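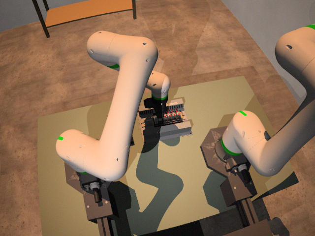
3. Data and method

3.1 Match records

The records come from one full season of the Drarnico League, a semi-professional basketball competition in which each club plays the others at home and away before a short knock-out stage. Only the regular season is used here. Knock-out games are played on neutral courts and with longer gaps between them, and both would blur the effect we want to measure.

Every free throw was taken from the official play-by-play sheet, which gives the period, the game clock, the score at the moment of the foul, the shooter's shirt number and the result. Shirt numbers were matched to players through the team sheets. Two clubs, Skarlow and Manalastas, changed numbers in January, and their records were matched by hand for the rest of the season. Technical free throws were left out. The coach picks the shooter for these, so they say little about tiredness in the player who has just been fouled.

3.2 Court time before the attempt

For each attempt we computed the unbroken court time of the shooter, meaning the playing time since he last came on. The clock was stopped for time-outs and for the breaks between periods, but was not set back to zero by them. A player who starts the second half after finishing the first is treated as having come on fresh. This last choice is open to debate, and Section 5 reports the results with the half-time reset removed.

Substitutions are written on the sheet by the table officials, and errors do occur. The most common is a substitution entered at the next dead ball after the one at which it took place. We ran each sheet through Trasunus, a small checking program written for this study, which flags any moment at which a team has more or fewer than five players on court. Flagged games were compared with the match video and corrected. In 22 games the sheet could not be put right, either because the video was missing or because the bench was out of view, and these games were dropped.

3.3 Players included

A player enters the sample if he appeared in at least 19 games and took free throws in both halves of the season. The limit keeps out short-term signings, whose rates rest on a handful of shots. It also keeps out players who were injured for long spells, and the sample therefore leans towards the fitter members of each squad. Any fall in accuracy with court time is likely to be understated as a result.

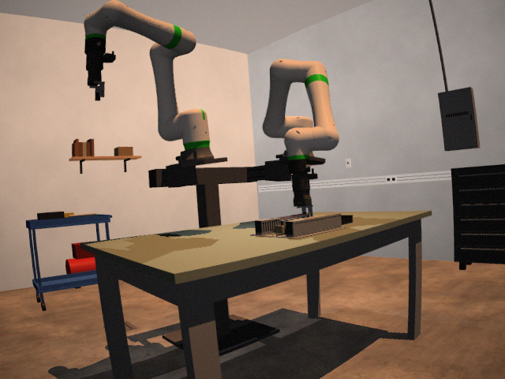 3.4 Model

The result of each attempt is treated as a yes-or-no outcome and fitted with a logistic model. Court time enters as a smooth curve with a small number of knots, as a straight line would force the same change on the first minute and the tenth. Each player has his own starting level. Each arena has one as well - backgrounds behind the basket differ a good deal in this league, and visiting players often complain of the low ceiling lights at Skarlow.

Three further terms are included: the score difference, the period, and whether the attempt is the first or second of a pair. The last of these matters more than might be expected. Second shots are made more often than first shots across most of the sample, and players with long court times tend to be regular starters, who are also fouled more often in the act of shooting. Without the term, part of the gap between first and second shots would be credited to court time.

We did not include the opponent. An earlier version of the model had a term for each opposing club, but the estimates were close to zero and the fit did not improve.

3.5 Uncertainty

Intervals were found by resampling whole games with replacement, 1000 times for the main model and 1000 times for the version without the half-time reset. Whole games were used because attempts in the same game share officials, ball and crowd. Resampling single attempts gave narrower intervals in early trials, and we do not regard those as safe. The intervals quoted in Section 4 are the middle 95 per cent of the resampled values. The fitted curve is given with its interval in Figure 3 of the supplement, on the same time scale as the tables.

A run was discarded if the fit failed to settle. This happened only in samples where one arena was hardly present, and the discarded runs were replaced with new draws.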